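Section 6. Sorting a basin of toiletries

Before you start, clear a tabletop and spread an old shirt or towel over it. Small boxes and bars of soap mark and slide less on cloth.

1. Put everything into one basin, boxes and soft packets together.
2. Take out the loose bars of soap first and lay them on the cloth.
3. Set small cases and open containers beside the basin. 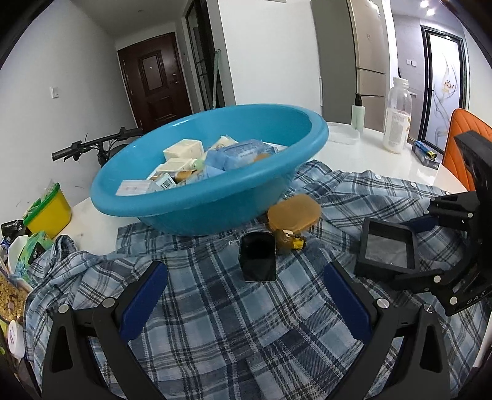
4. Check the date on each box. Anything past it goes in the trash.
5. Wipe the cases with a dry cloth, lids included.

Caution: do not use bleach on clear plastic. It can turn cloudy.

6. Line up the small items on the far part of the cloth and keep the near part free for the one you are working on.

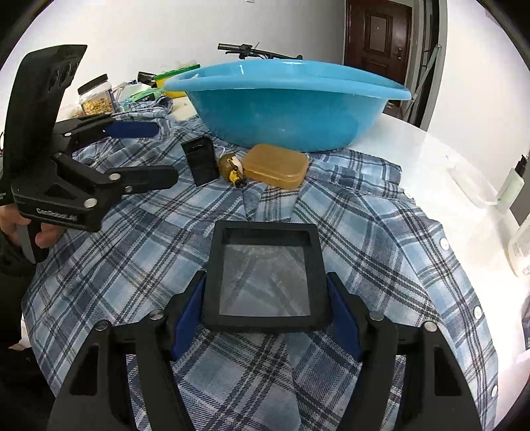
Cúc Quan wrote in to ask whether unwrapped soap can go back in with the packets. It can, once it is fully dry and in a dish of its own.

7. Return the boxes to the basin, largest at the bottom.

Related sections
Section 8. Labeling shelves
Folding shirts for a drawer
Washing a plastic basin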